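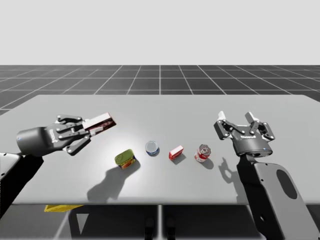
Two arms, four groceries still on the table, simulated.

Putting the shopping away remains a poor fit for machines. In the Stosodholm tests I logged 376 simulated attempts in May. Boxes are manageable. Cans tip if the fingers close off-centre, and a crowded pantry shelf is harder again.

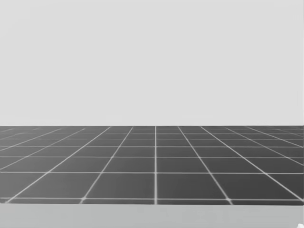
Jureck wrote back that simulated friction flatters every gripper, and that he'd want 12 clean runs in a real kitchen before letting one near his cupboards. Fair. Mine are still stacked by hand.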